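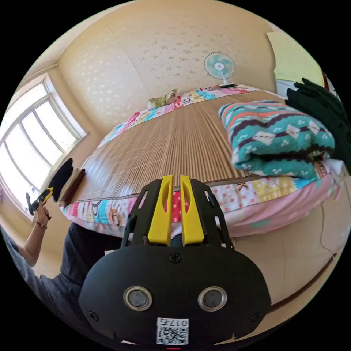

Re: 七月长距离赛改用定位器计净时间

分类：讨论组存档 » 规则与计时

发件人：Viktória Jakab
日期：2024年12月13日

各位：

前面的来信我从头到尾读了，附件也打开看了，包括那张没有标坐标单位的图。先说结论，省得有人读到一半才知道我站哪边：我不赞成明年七月的 Cledutmont 长距离赛取消终点线人工计时，也不赞成用 Hudero 的定位器算每个人的净时间来排名次。定位器可以带，我自己也会带，拿来找人、拿来给岸上的家里人看着放心，都很好。拿来定冠军，我要看到比宣传册更硬的东西。

我知道有人会说我什么新东西都反对。当年改用碳纤维桨我没反对，改起点的时候我投的是赞成票，存档里能查到。我反对的是一件事还没试明白就写进规则。

先讲采样。Hudero 给我们的那一款，默认每三十秒记一次位置。说明书上这个数字印得很小，但确实印了。两次记录之间，艇在哪里、走了什么线，全靠软件补。赛道三十八公里，补出来的轨迹从远处看很漂亮，一条光滑的线从起点一直拉到 Kerslake 角，再拐进湾里。可是大家都划过那一段，谁的线是光滑的？顺风赶涌的时候，人是一跳一跳往前走的，追上一道浪，滑下去，停一停，再斜着去找下一道。三十秒里可以什么都没发生，也可以连着骑上好几道浪，把前面的人甩在身后。软件不知道，它只会在两个点中间画直线，再把角磨圆一点。

今年男子组前两名的差距是三秒，Tín Vi 和他后面那条艇几乎是并排冲过浮标的，终点船上的人吵了一阵，最后看录像定的。三秒的差距，用三十秒的间隔去量，量出来的是什么？我请教过推销的人，他说有插值算法。我又问插值算法的误差是多少，他说“在实际使用中完全够用”。够谁用，他没有讲。送快递大概是够了。

有人说可以把间隔调短。可以，说明书里也写着可以，同一页上还写着电池续航会相应缩短，没写缩短多少。我们这个比赛最慢的人要在水上待大半天，恰恰是他们最需要定位器一直亮着。为了给前面几个人分高下，让后面的人在过 Kerslake 角的时候设备没电，我觉得这笔账算反了。

再讲净时间这件事本身。净时间的意思是各人过起点线的时候各自开表，到终点各自停表，谁用时短谁赢。马拉松里普通选手用这个成绩，我没有意见，大家挤在街上，走到起点都要半天。我们呢？我们的起点是一段很宽的水面，抢位置是比赛的一部分。枪响的时候在哪里、敢不敢往前顶、能不能在乱水里把艇稳住，这些都是本事。改成净时间之后，最聪明的做法是在后面等着，等前面的人把水搅开，等一阵好风过来，再慢悠悠地过线。理论上可以等到大家都出发了再走，风晚一点起来的日子，这样走的人白捡一大截。到时候冲在最前面进湾的那个人，站在沙滩上还不知道自己是第几名，要等一台电脑告诉他。我想象不出比这更没劲的终点。

还有风。这条赛道的风从来不是均匀的，早上弱，过了中午才压下来，这是每年报名须知里都写着的。大家同时出发，至少同时碰上同样的风。分开计时，就等于分开的天气。
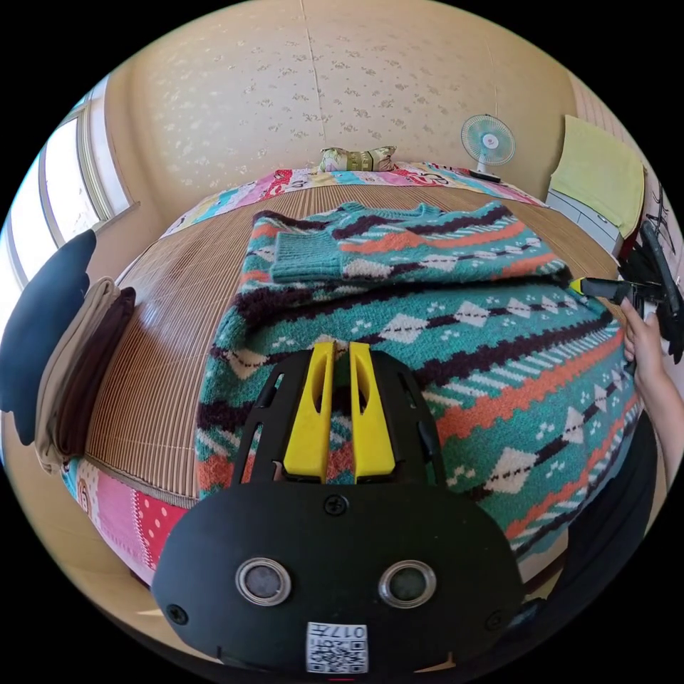 Thoa Ngô 写道：

> 我理解有些老队员对定位器不放心，但我希望大家先想想终点船上的情况。今年七月，浪一大，船在浮标旁边根本停不稳，两个人记时间，一个喊号码一个写，写下来的东西有好几处后来谁也认不出来。成绩改了又改，有人领了奖牌回家，过后才接到邮件说名次变了。这种事发生一次，外地的选手明年就不来了。
>
> Hudero 的系统过虚拟门自动记录，起点、Kerslake 角外侧和终点都设门，没有人需要在浪里写字。每个人有自己的净时间，对挤在后排出发的新人也公平。他们愿意第一年按优惠价提供，设备坏了包换。
>
> 至于精度，我觉得对绝大多数参赛者来说，差几秒没有任何区别。我们办的是一个给大家划的比赛，前面那几个人的争执不应该决定所有人用什么办法。Nanami Hosoda 也在 Gadow 湾的练习赛里用过同样的定位器，反馈很好。
>
> 另外，起点取消抢位以后安全得多，今年起航时的碰撞大家都看见了。我建议年底前在列表里定下来，好让报名页早点开。

Thoa，你说的终点船的问题是真的，我不打算替它辩护。今年那份手写名单我见过，有一行写的到底是号码还是“翻艇”，大家争论过，我到现在也拿不准。但从“手写不行”到“全部交给定位器”，中间隔着好几级台阶，你一步就跨过去了。

最便宜的一级：把计时的人从船上挪到岸上。湾口左边那道石堤，站在上面看浮标看得清清楚楚，脚下是不动的。架一台摄像机对着浮标和石堤上的标杆，画面上带时钟，一个人对着录音设备念号码，另一个人写。念错了有录像，录像糊了有录音。三样东西一起坏，我还没有见过。今年之所以放船上，据我所知只是前一年就放船上，前一年为什么放船上，问了一圈也没问出来。

再高一级：号码衣换大的。现在的号码贴在背后，穿上救生衣就遮掉一半，喝水的管子再搭过来，剩下的部分要靠猜。换成艇首两侧都贴，字大一些，黑底白字。有人嫌难看，难看总好过认不出来。

这两件事都做了，如果明年还是乱，我们再来谈 Hudero，我可以第一个签字。

关于公平。你说净时间对后排的新人公平。我带过不少新人，没有一个人跟我抱怨过出发的时候吃了亏。他们抱怨的是浪太大、午饭太咸、拐过 Kerslake 角以后侧浪打得人头晕、停车场太远。新人关心的是能不能划完。如果真的要照顾他们，给没划过这条线的人单独早一点发一组，一组人一起走，一起计时，名次单列。这不需要任何定位器，需要一块表。

关于起航碰撞。你说大家都看见了，我也看见了，我看见的可能跟你不一样。今年的碰撞出在左侧，左侧那个浮标被潮水带歪了，起点线从直的变成斜的，靠左的人发现自己离线还远，就一起往右挤。这是锚绳不够长。把责任算到抢位头上，再用净时间来治，等于胳膊疼去拔牙。锚绳买长一点，起航前派一条小艇再去看一眼位置，这事就过去了大半。

关于 Gadow 湾的反馈。我写信问了 Nanami，她很快就回了，我征得她同意转述几句。她说定位器用来看谁落在后面非常方便，有一个人偏到浅滩那边去了，岸上比他自己先知道。她说名次他们还是看谁先到，没用定位器排过。她还说有一台在水里泡过以后，轨迹显示那条艇翻过了一座小山，大家看了很高兴，没有人去改。练习赛可以高兴，正式比赛里翻过小山的那位要是恰好排在第三，我想知道谁去跟第四名解释。

这一段我不怪 Nanami，她讲得很清楚。我要说的是，“反馈很好”三个字从她那里传到列表里，中间丢了后半句。以后引用别人的试用结果，能不能把原话贴出来？
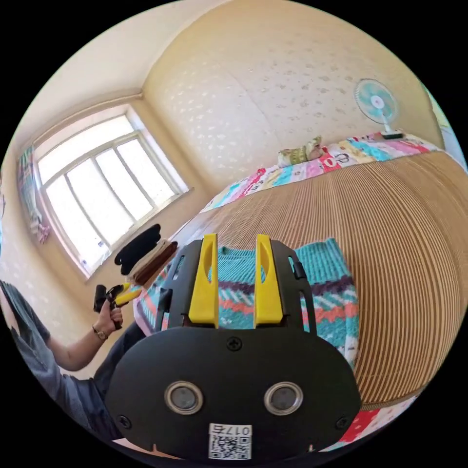
回到附件里那张速度曲线图，我还有几个地方看不懂。图上说蓝线是定位器原始数据，红线是“优化后数据”，两条线在 Kerslake 角前后差得非常远，红线把所有的尖都削掉了。削掉尖的依据是什么，文字里没有。Rima Sabbagh 拿她自己的表录了一份同一天的轨迹，我把两份叠在一起看，她那份的速度上上下下，跟床上摊开的那件毛衣上的白色锯齿一个样，骑上浪就是一个尖，掉下来就是一个谷。划过下风的人一看就知道哪一份像真的。优化后的那条像在水库里划的。而成绩偏偏是从优化后的那条算出来的，这在附件倒数第二段，字不大，请大家自己去看。

Rima 的表当然也不是什么标准，她自己也这么讲。她的意思我同意：两样东西对不上，先弄清楚为什么对不上，再决定信哪一个。Hudero 的人到现在没有给过原始数据，只给图。我提了要求，对方回信说原始数据“格式不便阅读”。我们这个列表里能读不便阅读的格式的人多的是，请他尽管发来。

再讲虚拟门。门设在地图上，宽度由他们定，艇只要有一个点落在门后面就算过了。终点那道门离沙滩近，离浮标还有一段，那么浮标内侧绕和外侧绕怎么分？今年有人从内侧切进来，终点船当场挥旗让他回去重绕，他骂骂咧咧回去绕了，成绩有效。换成虚拟门，他切进来就切进来了，三十秒一个点，很可能连切的动作都没有记上。要么我们还得派人在浮标那里看着，既然人已经在那里了，顺手记个时间怎么就成了难事？

优惠价我也想问一句。第一年优惠，第二年呢？合同草稿里第二年那一栏空着。我在别的比赛见过这种空着的栏，填上去的时候比赛已经离不开那套系统了，手写的办法没人会了，摄像机也借出去没还。还有“设备坏了包换”，草稿里写的是正常使用下的损坏，浸水另算。我们的正常使用就是浸水。请哪位把这一条问明白，写在纸上，别在电话里讲。

数据归谁也没写。每个人的轨迹会不会放到他们网站上去，保留多久，选手能不能要求删掉，草稿里一个字都没有。有人觉得无所谓，划个艇有什么好藏的。我也没什么好藏的，但我想在报名的时候自己打这个勾，不想事后在别人的广告里看见自己怎么在角外面翻的艇。

最后是年底前定下来这件事。报名页要早开，我理解，外地的人要请假要订住处。可是报名页上需要写的是日期、赛道、费用和强制装备，用什么方法计时，晚一些写上去，没有谁会因此不报名。先把页面开了，计时那一栏写“按现行规则”，开春以后拿练习赛来试。

我愿意出力的部分如下，免得被说只会挑刺：

一、石堤上的位置我去问，能不能站人、要不要打招呼，问到了在列表里回。

二、开春的练习赛，大家带上 Hudero 的定位器，岸上同时用摄像机和人工记，比完把两份结果原样贴出来，谁也不许先优化。Tín 已经答应跟我划同一条线，紧跟着进湾，看看系统分不分得出来。

三、锚绳我家里有一卷，长度够，旧了点，先拿去用。

Tín 私下给我写信，说他其实不在乎用哪种办法，只要明年他跟后面那位再贴着进来的时候，有人能讲得出谁先谁后。他说今年那段录像他看了很多遍，艇尖过浮标那一下还是能看清的，就是浪花挡了一点。我跟他说这样的要求不高，现有的提案还满足不了。

如果试下来定位器的名次和录像完全一致，包括贴得很近的那些，我就收回上面大部分的话。净时间那一段不收，那跟设备没有关系，同时出发、先到先赢，这个我会一直反对改。

还有一件小事，附件里的赛道图把 Kerslake 角外面那片礁石画成了可通行水域。不管最后用谁家的系统，请先把这个改掉，别等到七月再改。

Viktória

又及：有人问强制装备里的哨子能不能用定位器上的求救按钮代替。我的意见是不能，哨子不用充电。这个要讨论的话请另开一封，别接在这封后面。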